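Print this item | E-mail this item

May 16, 2023
By Dardo Espinoza

The budget round is upon us again, and the automation bench at Mendness has asked for its share. Last year we asked for a lot and got a kettle. This year the request is shorter, and every line has been argued over at least twice.

First, consumables. Gripper fingers wear, and we've always bought new ones in a panic, one at a time, with express freight. The plan now is to order 25 in one go and keep them in a drawer with a lock. Pera has quoted $290 a set for the textured kind. Divia is cheaper and takes longer to answer the phone.

Second, the two-arm station. It earns its keep on awkward jobs, the sort with big plastic panels and tubular legs, and everyone wants it on the same afternoon. A second station is well out of reach, so we're asking for $2000 to cover a year of service on the one we have, plus spare cables.

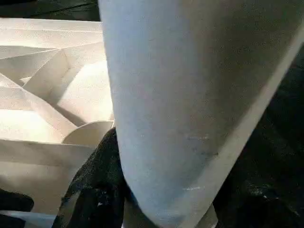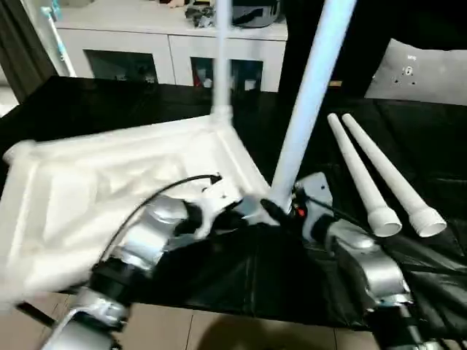
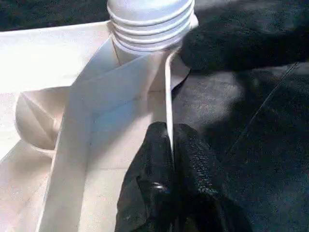 Light scuffs and a short scratch on the finger in the first picture; a tubular leg upright on the white panel in the second.

MENDNESS, May - Finance has read the draft and returned it with one question, which was whether the fingers could be "made to last." We've replied that we'd like that too.

The bigger item is held over until August. Boateng will lend us a wrist camera mount on trial, and if it suits us the purchase price comes off next year's money instead of this year's. I'm told this is prudent. It also means filling in the form twice.

A word on small purchases. Anything under $187 can still go on the bench card without a signature, but please put the receipt in the tray and write on it what the thing was for. "Robot" is not enough of an answer - we've had that one.

If your section wants time on the station in the second half of the year, tell me before the numbers go in. Requests that arrive afterwards will be read with great sympathy.

Recent items
Who has the good torque driver?
Bench card: new limit, same tray
Station bookings for the second half
Minutes of the kettle discussion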